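Questions people ask about the Jurnthorpe gripper build

We get a fair bit of mail about the gripper, mostly from folks who want to make one in a garage or a spare room, so we finally sat down and gathered the questions that come up most. If yours is missing, write to us through the contact form and be a little patient, as we answer in the evenings after work.

Do I need a big workshop?
Not at all! The first version of ours came together on a kitchen table in Dustdale, and it only moved to the shared workshop when the meals started getting crowded out. A flat surface, a good lamp and a vise you trust will carry you a long way.

How long does it take to build?
Plan on nearly 30 hours if it's your first one, spread over as many evenings as you like. A good part of that is waiting on the printer. The wiring goes faster than people fear, and the fitting of the fingers goes slower – please don't rush that bit, it's where most of the letters we get begin.

Can I use a different motor from the one in the parts list?
Yes, as long as the mounting holes line up and the shaft is the same length. We've heard from builders who had a motor left over from something else and got on fine with it. You may need to change the current limit in the settings file, and there's a note beside that line telling you which way to go.

What is Qian?
Qian is the name we gave our control program. It has no deep meaning, it was the name of the folder and it stuck. It runs on any fairly ordinary laptop, and you can use it with the real gripper or with the simulated one.

And Stodico?
Stodico is the simulated room that comes with Qian. It has a tiled floor and some plain blocky shapes to practice on, and you can move the arm through it from your keyboard before you've cut or printed a single thing. We'd gently push everyone to spend an evening or 2 there first. Bumping into a make-believe panel costs you nothing, and you get to know the controls while you're at it.

What does the view from the gripper look like?
It looks out over the back of the gripper with both fingers ahead of you, so anything big and close fills up a lot of the screen. That feels cramped to begin with, and then one day you notice you've stopped minding.

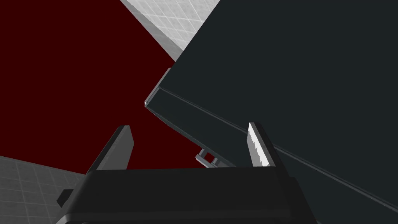
Gripper view in the simulator, fingers open, with the dark panel close by on the right.

Why do I keep hitting things when I reach in close?
Almost everyone does! Drop the speed to 20 percent once you're near an object, and turn the wrist before you move forward. If you've lost track of where you are, back straight out and come in again.

Can I bring my half-finished gripper to the workshop?
Please do, we love seeing them in any state. Bring the power supply too, and whatever screws you have left over, and we'll find you a corner of the bench. The kettle is by the door.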